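Remortgage notes, from Benedita Carrilho

Quick one this time, I'm behind on everything. Several of you asked what to do when a fixed rate runs out, so here goes.

First thing, find the end date. It's on your original offer letter, and usually on the yearly statement too. Write it down somewhere you'll see it. If you do nothing the loan rolls onto the lender's standard rate, and that can hurt. One couple in Durport let theirs slide last December and their payment went up by £237 a month. Took them until spring to get it sorted.

Start looking well before. Ask your current lender what they'd offer you to stay (often no new valuation, less paperwork) then get at least one outside quote. Check the fees. A low rate with a big arrangement fee is no bargain on a small balance, so add up the total cost over the whole fix. Adelino Morais did the sums for a reader with 15 years left and the "dearer" rate came out £2,614 cheaper. Worth an evening with a calculator.

Early repayment charges: read teh small print. Leave even a few days too soon and you could be paying one.

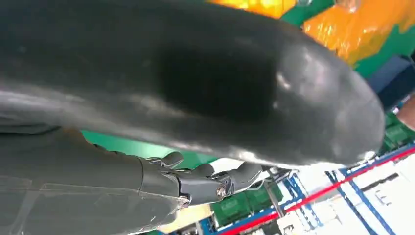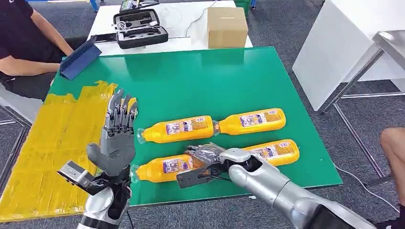 Yellow bottles lying on the green board, second picture; the orange one with the torn label is the third.
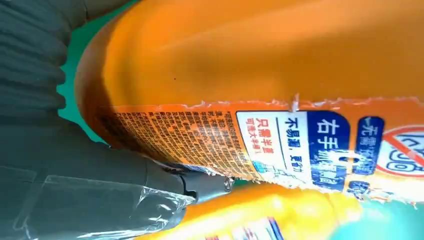 Also, overpayments. Most deals let you pay a bit extra each year without a penalty but the limit varies, so ring and ask for yours in writing. If you've got savings sitting there doing nothing much, paying some off before you switch might tip you into a better band. Keep an emergency pot though. Please.

Valter Barreto is taking questions at the Flondlow drop-in on 8th June, 13 slots only. Bring your last statement and three months payslips. Book by replying to this email, first come first served.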